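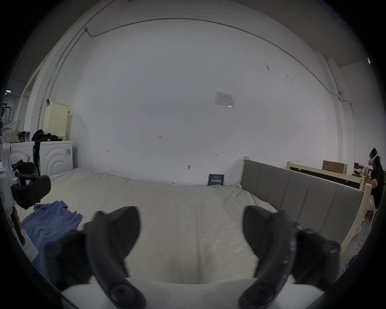

Zwischen Bett und Waschmaschine

Bei Grudulico beginnt die Arbeit um sieben. Custódio Calado war früher in einer Wäscherei, jetzt ist er Operator. Mit zwei Controllern in den Händen führt er Bewegungen vor, aus denen die Maschinen lernen sollen: ein Tuch vom Bett nehmen, ein Hemd falten, ein Laken glatt ziehen.

»Am Anfang habe ich gedacht, das ist ein Spiel«, sagt er. »Nach zwei Stunden habe ich meine Schultern gespürt.« In einer guten Schicht schafft er 55 Durchgänge. Im September waren es für ihn allein 358, weil er erst in der zweiten Hälfte angefangen hat.

Ob er seine alte Arbeit abschafft? Calado überlegt lange. »Vielleicht einen Teil davon. Das Heben vermisse ich nicht. Aber meine früheren Kolleginnen fragen mich das auch, und ich habe keine schöne Antwort.«

Diễm Sầm plant die Schichten. Sie hat die Pausen verlängert, nachdem drei Leute über Kopfschmerzen von der Brille geklagt hatten. »Man spricht wenig miteinander, wenn man sie trägt«, sagt sie. »Das war in der Wäscherei anders – dort war es laut, aber man hat gelacht.« Mittags essen jetzt alle zusammen, das hat sie durchgesetzt.

Calado möchte bleiben, wenigstens bis zum Frühling. Danach will er neue Operatoren anlernen. Der Lohn dafür ist noch nicht verhandelt.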